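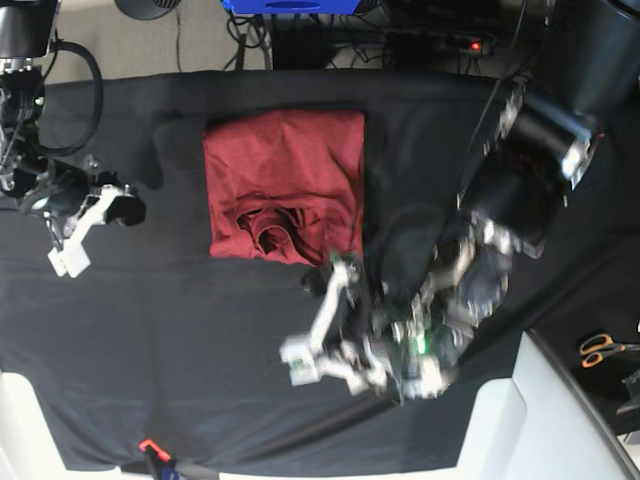

Célula de doblado con la camiseta roja, brazo izquierdo en marcha

Publicado el 31 de octubre de 2023 por brazo_tonto
Última actualización del hilo: hoy

brazo_tonto
Buenas. Célula de dos brazos doblando camisetas sobre tela negra. El izquierdo me llega pasado al segundo pliegue, se va hacia fuera y arrastra la manga. El derecho bien. Recalibré el cero en agosto y desde entonces 332 ciclos sin tocar nada. Ideas? Va con el controlador de Naseri, firmware 34.

tornillo_flojo
Mira la tela antes que el brazo. La tienes llena de arrugas en diagonal, y solo veo una pinza en el borde de delante. Si la tela se corre, la camiseta se corre con ella y parece error de posición.

brazo_tonto
Puede ser pero el derecho trabaja en la misma tela y clava el punto.

kp_1966
No es la tela. Cero del hombro. Apaga, brazo a la posición de reposo, mira si la marca coincide. A mí en Nolham me pasaba igual, un tornillo del soporte medio suelto. Apretar, fijatornillos y recalibrar. Diez minutos.

tornillo_flojo
Recalibrar encima de una tela suelta es perder la tarde. Primero estirar y poner más pinzas, luego hablamos.

cable_largo
Y los cables? El del brazo derecho hace un bucle enorme por fuera, ese tiene holgura de sobra. En el izquierdo va todo el cableado enredado junto a los segmentos. Si tira al extender te mete carga en la muñeca. Yo lo soltaría y lo volvería a guiar entero, con bridas flojas. Ah y quita las tijeras de ahí al lado, un dia se te van dentro.

brazo_tonto
Lo de las tijeras vale jaja. Cables: los guié yo según el manual de Brudemix.

cable_largo
El manual de Brudemix es para el brazo corto, ojo.

kp_1966
Sigo diciendo hombro. Que pruebe sin camiseta, mismo programa, y mida en la punta de los dedos. Si se desvía en vacio no es ni tela ni manga.

brazo_tonto
Probado en vacío. Se desvía 2 mm, siempre al mismo lado. Tornillo del soporte flojo, sí. Apretado y ceros otra vez. Mañana suelto tambien los cables.

tornillo_flojo
Y pinzas. Cuatro mínimo.

kp_1966
Con dos sobra.

Este foro utiliza cookies propias y de terceros. Si continúa navegando, acepta su uso. Aceptar | Configurar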